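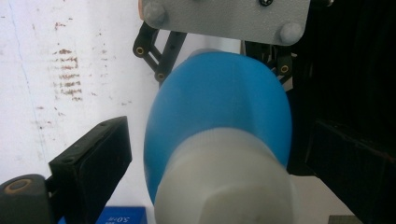
Category: Kitchen and utility / Containers and closures

Ticket 2916
Subject: Blue bottle, white screw cap, weeping at the thread when stored on its side
Raised by: Noémi Veres
Assigned to: Gyula Bognár
Site: Mitthorpe, ground floor utility room
Priority: Low
Status: Closed

Initial report (Noémi Veres)

The large blue plastic bottle used for descaling solution leaves a ring of liquid on the shelf. Bottle is the Stevuline refill type with the wide white screw cap. Cap was tightened by hand each time. Leak is slow: nothing in the first hour, a ring by the next morning. Shelf liner has started to lift at the corner. I have moved the bottle to a washing-up bowl for now.

The other bottles on the same shelf are dry. They are all stored upright. The blue one is too tall for that shelf and has been lying on its side since the shelves were lowered in May.

Reply (Gyula Bognár)

Please confirm the following before I order anything.

1. Is the cap the original, or was it swapped with one from another bottle?
2. Is there a liner disc inside the cap?
3. Is the liquid coming from under the cap or from the body of the bottle?

Dry the whole bottle with kitchen paper, wrap a fresh sheet round the neck and a second sheet round the base, and leave it overnight on its side. Whichever sheet is wet in the morning answers question 3.

Reply (Noémi Veres)

1. Don't know. Andor Kocsis decanted the last lot and had several caps in the sink at once.
2. There is a thin foam disc. It has a crease across it.
3. Neck sheet wet, base sheet dry.

Log entry, 8 a.m. (Gyula Bognár)

Bottle brought to the bench. Emptied into a clean jug, rinsed twice, refilled with plain water to the same level for testing. Gloves worn for the emptying.

Body: filled, capped, stood in a dry tray and squeezed by hand. No water on the outside of the body or at the base seam.

Neck: rim checked with a fingertip. One small burr on the moulding line. Not sharp, but can be felt. No crack found under a lamp.

Cap: thread clean. Crease in the foam disc confirmed. The crease lines up with a dull mark on the disc where it has been pressed against the burr.

Test 1. Existing cap and disc, hand tight, bottle on its side on dry paper. Paper wet at the neck after 5 hours.

Test 2. Same cap, disc turned over. Paper wet sooner than in test 1. The crease goes right through the disc, so turning it over gains nothing.

Test 3. Same cap, disc removed. Dripped at once. Expected. Recorded for completeness.

Log entry, later the same day

Burr taken off with fine wet-and-dry paper wrapped round a lolly stick. Four light strokes, then wiped and rinsed. Do not use a knife for this. Géza Bakos did so on ticket 676 and nicked the rim, and that bottle had to be thrown away.

New disc cut from the Kerekes gasket sheet in the bottom drawer, using the old one as a template. Pressed flat into the cap with the end of a wooden spoon. It has to sit under the small lip all the way round or it will crease again when the cap is turned.

Test 4. Burr removed, new disc, hand tight, bottle on its side. Paper dry the next morning.

Test 5. As test 4, with the cap taken off and put back on several times first. Paper dry the next morning.

Finding

Creased cap liner, made worse by a burr on the neck. The bottle itself is sound. The cap may or may not be the original but it fits the thread without rocking, so it stays in use.

Storage

Hand tight only. Attila Kocsis asked whether the strap wrench from the Jivard plumbing kit could be used on the cap. It should not be. Over-tightening squashes the foam and will bring the leak back.

Upright storage is still preferred. The floor of the tall cupboard next to the sink has the height for it. If the bottle has to go back on the shelf, lay it so that the neck is slightly higher than the base. A folded tea towel under the shoulder is enough.

Reply (Noémi Veres)

Now upright in the tall cupboard. Solution back in, label rewritten because the old one had run. Shelf liner stuck down again at the corner with double-sided tape. Is there a spare disc?

Reply (Gyula Bognár)

Two spares cut and left in a labelled envelope in the bottom drawer, on top of the gasket sheet. They fit the wide white cap only.

Closed by Gyula Bognár. Reopen under the same number if the neck is wet again.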